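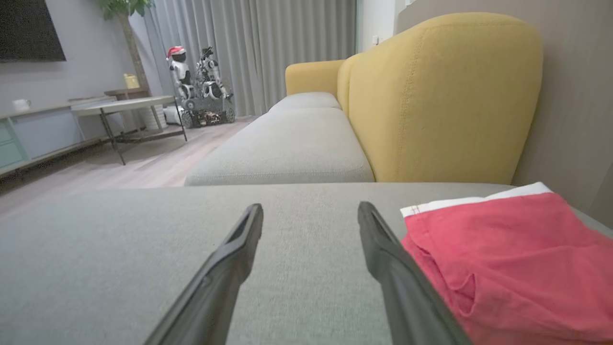 Long sofa, near end. Red on top, white underneath.

18 October 2021, Narkdale, lounge

Folding day again. I moved the whole business off the cutting table and onto the sofa last week and I'm still arguing with myself about it, so this entry is mostly that argument, plus the Herkthorpe shirts, plus a grumble about the bags.

Start with the sofa. Teo (Teodoro Yap, for anyone reading this later who hasn't had the pleasure of his voicemails) thinks a soft seat is a silly place to fold anything. He's partly right! You press down on a sleeve to flatten it and the cushion just goes along with you, so the crease ends up wherever the foam felt like putting it. But the cutting table is covered in the Siregar samples until Thursday and I'm not moving those again, I did it twice already and got the order wrong both times. And the sofa has things going for it. The gray weave has a bit of grab, so a slippery knit stays where you put it. On the table the polyester ones slide off the front edge if you breathe near them. Red on gray is also very easy to see. I can find a loose thread on it in seconds, which I never could on the white melamine with the overhead light bouncing back at me.

What doesn't work is the gap between cushions. Anything small goes in. Also I've decided to keep work off the yellow part completely. The mustard upholstery has topstitching along the top and I'm convinced it would pick up lint from red knits and show it forever. Gray seats are for working, yellow back is for leaning on. I'll put up a sign if I have to.

Wash notes first, before I forget them. Reds went through cold with the Wireck liquid, no softener. Spun at 900. Previous batch was spun at 800 and I honestly can't feel any difference in the knit, but the collars came out with harder wrinkles this time, so back to 800 next wash and we'll see. I'd like to blame the spin. It could just as well be me leaving them sitting in the drum while I was on the phone with the bag people. (More on them below.) No pink on the whites as far as I've found, and I did look. I still think running red and white trim together is asking for it, but they're sewn to each other, so what are you going to do.

Now the folding. The method on the card by the sink is this:

Lay it face down, collar away from you.
Bring one side in to the middle, sleeve straight down the back.
Same with the other side.
Hem up to just short of the collar, then over again.
Turn it face up and pull the collar flat.

Fine for T-shirts. For anything with a collar I keep ending up with a lump at the top, and the stack leans. I tried flipping it so the collar gets folded in first and the hem comes over it. Flatter stack, but then you can't see which shirt is which without unfolding it, and the whole point is that Teo can grab one off the shelf without calling me. So collar out, lump and all. I may try turning every second one around so the lumps alternate. My mother did that with bath towels and I always thought it was fussiness.

The shelf gap is 150 mm and I refuse to saw anything. Whatever fold we settle on has to fit in there with room to get fingers around it.
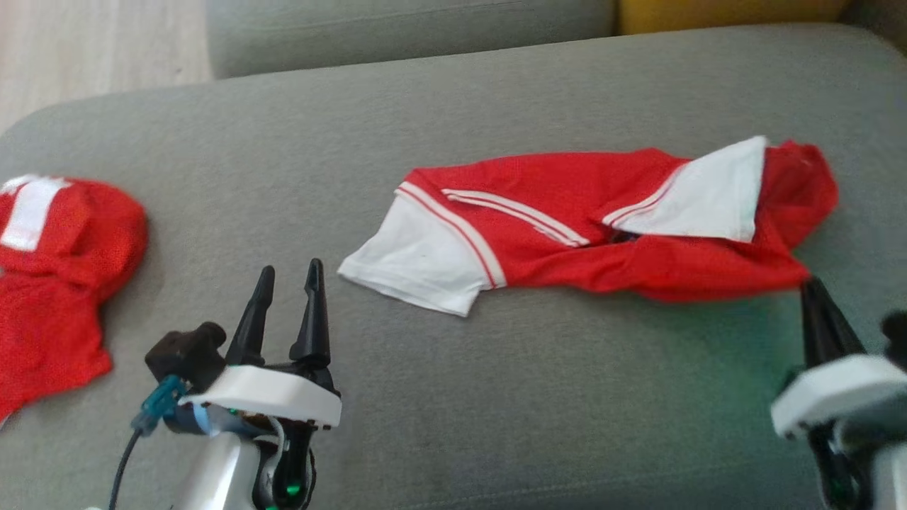
Long-sleeved or short-sleeved, the Herkthorpe shirts all have the same problem, and it's the trim. The trim wants to be straight and the knit wants to roll, and once the body has a twist in it you can fold as neatly as you like and it comes out looking like a dishrag. I've started using the stripes as a guide. On the red jersey lying across the middle of the cushion, the pair by the white sleeve section runs off on the diagonal while the pair next to it lies level, and that's the quickest check I know: if the stripes don't agree with what they're supposed to be doing, pick the whole thing up and start over. Don't tug at it in place. I tugged for a week before I learned this and all it did was move the twist along to the other end. The white collar is a good handle too, as long as you open it out first. If it's flipped up on itself you pick the shirt up crooked and you're back where you began. Take it by both shoulder seams, one shake, lay it down, smooth from the middle outward with the flat of your hand.

The mesh ones are another story. They don't hold a crease at all. You can fold them beautifully and ten minutes later they've relaxed into a shrug. For those I'd rather roll than fold. And mind the printed parts! Print side in, with a sheet of tissue over it, never print against print. We had two stuck together in the warm weather and peeling them apart took years off me. Keep mesh in its own pile and do it last. I get sloppy at the end anyway and mesh forgives sloppy.

Bags. The bag people want us to order 800 at a time now, up from whatever it was before, and they're the ones with the flap that glues itself to the shirt if you're not careful. I said no. I said it politely the first time. If anyone has kept the number for the paper sleeves we used for the aprons, please write it here in the margin, because I've been through the drawer and all I found was batteries.

Things to do, not in order:

Clear the Siregar samples by Thursday, and put them in order this time, with the order written on the box.
Borrow the big board from the back and try it flat across the seat cushions. Teo's idea. If it works we get the grab of the sofa for sorting and a hard surface for the actual folding, and I'll have to hear about it.
Lint roller. The one in the basket is bald.
Wash at 800 again, take it out right away, compare collars.
New card for the sink with a line about collars and a line about mesh. I'd like it in bigger letters too, I can't read my own writing from where the washer is.

Later, same day. Tried the board. It slides around a lot on the cushions, and if you lean on the front edge the back edge comes up at you like a rake. A towel underneath helped some. The creases really are better, I'll give him that. The collared ones I did on it are in the left-hand stack, and the ones done straight on the seat are on the right, same shelf. Please don't mix them until I've had a look at them in the morning, and Teo, if you take one, take it from the right.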